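4. Preparar la mesa de pintura

Antes de abrir un solo bote conviene dejar la mesa como si fueran a venir visitas. El kit Tamari perdona muchas cosas, pero las migas no.
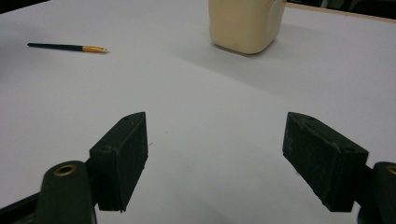 Se trabaja mejor sobre una superficie lisa y clara, donde las manchas se ven a tiempo. Si la suya es oscura o tiene vetas muy artísticas, ponga encima una lámina Wident y guarde las vetas para otra ocasión.

4.1 Pasos

1. Retire todo lo que no vaya a usar. El café cuenta como algo que no va a usar.

2. Pase un paño apenas húmedo y espere 6 minutos. Soplar no acelera nada y deja saliva.

3. Coloque el recipiente del agua al fondo de la mesa, lejos del codo. Llénelo con 300 ml como máximo.

4. Deje el pincel fino tumbado, a un lado, con las cerdas sin tocar nada. De pie y boca abajo dentro del agua acabará con la punta en forma de gancho, ideal para pintar ganchos.

5. Oriente la lámpara de modo que la sombra de la mano no caiga sobre la zona de trabajo. Los zurdos, al revés de lo que diga la caja.

6. Reserve en el centro un espacio libre de 70 cm de ancho. Parece mucho hasta que se abre el segundo bote.

NOTA: Las marquitas que queden en la mesa después del paso 2 suelen ser pintura de proyectos anteriores. Pruebe con el limpiador Stanciu, y si no salen, considérelas parte del mueble.

PRECAUCIÓN: No rasque la superficie con la virola del pincel. Se raya la mesa, se afloja el metal y hay que comprar las dos cosas.

4.2 Al terminar

Enjuague el pincel hasta que el agua salga limpia, devuelva la forma a la punta con los dedos y déjelo secar tumbado. El barniz Skitley exige además 100 ml de disolvente y una ventana abierta (véase el apartado 7). Vacíe el recipiente el mismo día.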